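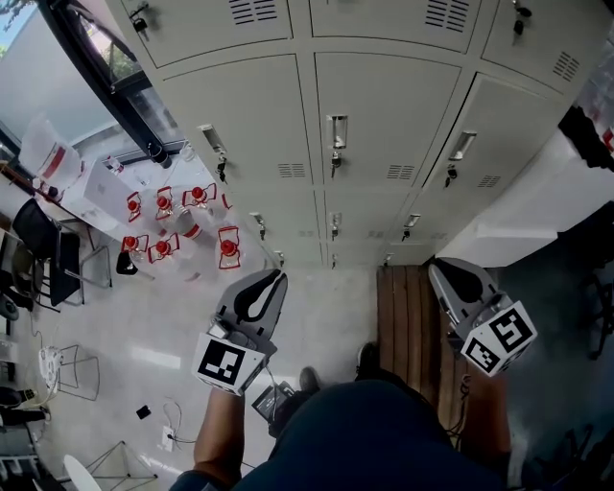
Wer dienstags nach der letzten Stunde in die Robotik-AG von Eduard Doležal kommt, sollte keine Scheu vor Kabeln haben. Ich hab gleich am ersten Nachmittag einen Greifer in jede Hand gedrückt bekommen und durfte mitmachen – und war nach zehn Minuten im Unterarm ziemlich erledigt! Die Gruppe übt fürs Finale in Flaltberg, Aufgabe dort: Schranktüren. Klingt banal, ist aber gemein, denn so ein kleiner versenkter Griff verzeiht gar nichts.
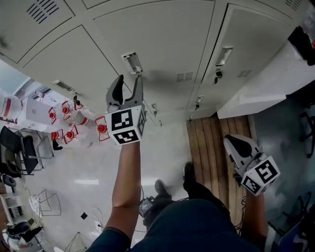

Foto: Robotik-AG Prekell

Die schwarz-weißen Muster auf den Würfeln verraten der Software, wo die Greifer gerade sind. Dreht man das Handgelenk zu weit weg, ist die Aufnahme futsch und man fängt von vorne an (mir dreimal passiert). 62 Durchgänge hatte das Team im Februar, inzwischen sind es 3127. Gegner Voscombe soll ungefähr 40 Leute haben, da kann einem schon mulmig werden. Doležal zuckt nur mit den Schultern und verteilt Kekse. Nächste Woche bin ich wieder dabei, dann mit der linken Hand zuerst.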